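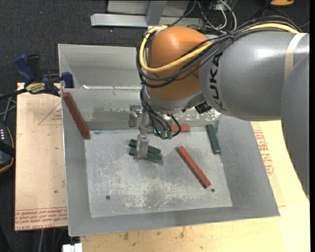
Block bin on the tan bench, green ones bunched up, reds out to the sides.

September, bin notes, carrying on from the page with the tea ring on it

Right, back on the bin. I said I'd write down what I think about the blocks and the tray while it's fresh, so whoever picks up the Trnka job after me doesn't have to go through all this again.

Blocks first. We're on the red-brown and dark green ones, the plain rectangles, and I still like them. They tell apart at a glance even under the bad tube at the window end, and they don't roll. What they do like is a wall. Look at the reds: one propped up diagonally on the left side with its top end near the corner, another lying along the foot of the back partition as if it had been parked there. I tip them in from the tub with no arranging at all and I keep getting this sort of thing, at least one leaner and one tucked in along the bottom of the partition. The sloped sides are to blame, I'm fairly sure. A block comes down on the slope, slides, and either lies flat or gets stuck halfway and stays up.

The greens do something else and I can't explain it yet. They bunch. Overlapped, a bit on top of each other, all at an angle. Same maker (Pistiswood), same order, supposedly the same size, only a different stain. I wondered if the green finish was tackier so I rubbed two together for a while at lunch like somebody trying to light a fire, and then two reds, and I couldn't feel any difference worth the name. Might just be that I tip the greens in last. Tomorrow: greens first, reds second, and see who bunches.

Now the bin. The floor panel is looking tired. It's scratched whitish all over and there are dusty patches that I wiped at this morning with a dry cloth and mostly moved about. Some of that will be wood dust off the block edges, the new ones shed like anything for the first few days. I'd like to try a damp cloth and a bit of washing-up liquid before anyone starts talking about a new panel. Prutadness want 18 a panel for a replacement plus carriage, which isn't much, but it took them ages last time and the one they sent had a burr down one side that I had to file off myself!

The two little holes in the floor, lower left and over on the right: leave them. I keep being asked whether they should be taped over. I did tape them once and the tape edge was worse than the hole, blocks caught on it, and it went grey and furry inside an afternoon. A block is far too big to go down there anyway. Only nuisance is grit collecting in them, so poke them out with a cocktail stick when you wipe down. (Cocktail sticks are in the mug with the pencils.)

Back compartment, behind the tall partition. I've been asked if we can keep the spare blocks in there. Please don't, it makes it a pain to lift the bin off the bench and then I find sawdust in the seam for a week. Spares live in the tub on the shelf.

Tipping in, for the record, as I do it now:
Tub held low, about 40 mm over the floor panel. Any higher and they bounce up the slopes.
One go, no shaking.
Don't touch anything afterwards, even if it looks daft. Daft is fine, daft is what we want to look at.
Note which colour went in last.

I did try it from much higher, over the weekend stuff on the old page, and it was just loud.

Bench is all right. The tan top marks easily though and the bin does creep a bit if you lean on it, so I've put pencil ticks at the corners. If the bin isn't on the ticks, put it back on the ticks.

Still to do:
- damp cloth on the floor panel, see what comes off
- measure a handful of reds and greens with the calipers, properly, both ends
- greens first, reds second
- ask Botix if they still want the offcuts, the box under the sink is full
- new tube for the window end (600 mm, I checked the old one this time)

Oh, and the calipers want a battery, they were flickering. There may be one in the drawer with the allen keys but I wouldn't bet on it.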